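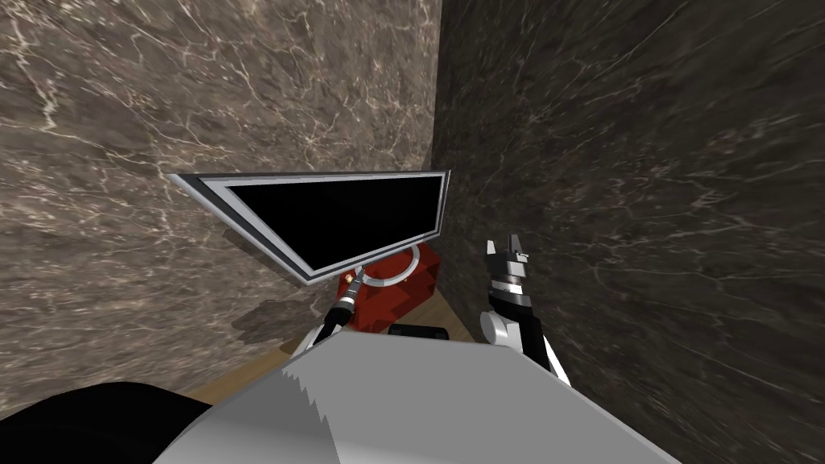

Magician Garba Mohammed has opened a new touring show for schools, in which every trick is connected with a lesson about saving water. The show is called "The Last Bucket" and it was presented for the first time in July, in the town of Dreltmont. Mohammed, who worked for 14 years as an entertainer at weddings and company dinners, says he wanted his art to be useful for children as well. He keeps his equipment simple. There is no projector, and a flat screen with a black, unlit face, like the monitor standing in the corner between two brown marble walls, is for him the opposite of what a stage should be. "Children look at screens all the day," he said. "With me they look at hands."

In the best known part of the program, Mohammed pours a full jug of water into a paper cone and the water disappears. He then asks the pupils where it went. The answers lead to a talk on dripping taps, long showers and the wells in the villages near Bilau, where he grew up. The water comes back only at the end of the show, from a very small cup.

The first performance was seen by 147 pupils. Their science teacher, Kelechi Okoro, told us that the discussion continued in her classroom on the next day. "They wanted to know the secret of the cone, of course, but they also asked me how a well becomes dry," she said.

Mohammed prepared the show together with his former teacher, the illusionist Booker Pennington, who built the cone and also a folding table for it. The music is by Lawal Yusuf. Travel costs are paid by Turunen, a maker of garden pumps.

Two more performances are planned in Stovlow, both in the town hall and both free of charge. Schools that would like to invite the show can write to its manager, Suleiman Okafor. The program lasts less than one hour and is suitable for pupils from seven years of age.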